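This site uses cookies to remember your display settings. Accept | Manage preferences

Speaker notes - Two arms, one bench: what the Clollilura club learned about cords
Yi-chun Shih
October 11, 2021

Slide 1. Title
Leave up while people sit down. Introduce the club in one sentence: a student manipulation project, two arms, run out of the Condow workshop after class. Say that the talk covers the unplugging task only. The drawer task is in the November talk.

Slide 2. Task definition
Start state: several hand-held appliances on the table, some plugged into a power strip, cords left as they fall. Goal state: selected appliance unplugged, cord gathered, appliance set down in a marked zone. The operator names the appliance. The system is not told which socket it is in.
Mention that the mains side is dead during every run. The strip is on the bench as an object to be handled. Somebody always asks.

Slide 3. Why this task
Rigid objects were solved well enough by the previous year's group that there was little left to report. Cords are where their planner failed. A cord has no fixed pose, it crosses other cords, and pulling on one moves the rest. The students wanted a problem where the plan has to be revised partway through.

Slide 4. Hardware
Two arms, parallel grippers, one small camera at each wrist. Control software is Grarnness, with our own grasp module on top. Do not spend time on the arm specifications, they are on the handout.
One point worth making aloud - the wrist view is the only view the policy gets. We had an overhead camera in the first term and took it out. Results dropped, then recovered once the students began recording demonstrations with the arms approaching from both sides.

Slide 5. Data
1396 demonstrations retained, out of 2000 recorded. Rejections were mostly operator error: regrasping off camera, resting a finger on the table, letting the second arm drift. Every rejected run was reviewed by two students and the reason logged. This took longer than the recording.
Each operator completed 8 practice runs before any of theirs were kept.

Slide 6. Division of labour between arms
One arm stabilizes, the other acts. In our convention the left arm holds the appliance body and the right arm works the plug or the cord. Early attempts let the policy assign roles freely and the arms swapped mid-task. Fixing the roles cost some reach at the far corner of the table. We accepted that.

Slide 7. Following a cord
Main technical slide, allow extra time.
The method starts at the appliance, where the cord is unambiguous, and traces toward the strip. At each crossing it keeps both candidates until one is ruled out. Cords of the same colour are the hard case, and black on black is the worst of them. A bundled cord is treated as a single node with one way in and one way out. That assumption is wrong when a bundle has slipped loose, and the handout lists the failures it caused.
If the trace stays ambiguous, the left arm lifts the appliance slightly and the right wrist camera looks for which cord moves. Tolentino's suggestion, and the best single change we made.

Slide 8. Plug extraction
Coloured sockets help the students more than the policy. They make the logs readable: "yellow" is quicker to check than a socket index. Large square plugs need a wider opening than the default and will foul a neighbour if the approach angle is off. The current approach comes in from above and tilts once in contact.

Slide 9. Results
42 evaluation trials, table rearranged between each. Give the breakdown from the handout and do not round. Read out the failure categories as well as the successes.

Slide 10. Open items
Cord gathering is slow. Grip force on thin handles is still set by hand. Leave the last slide up for questions.

Contact: Clollilura club, Condow workshop | © 2021 | Back to top 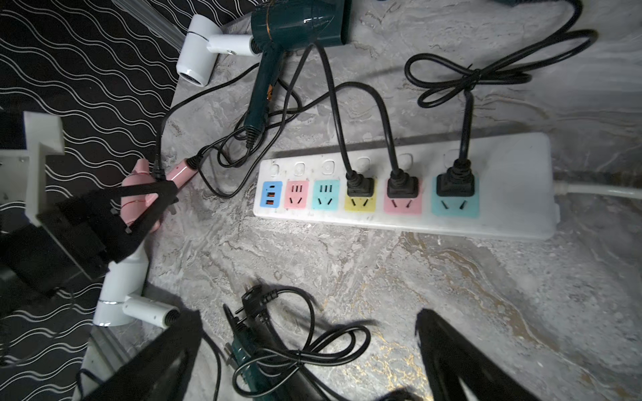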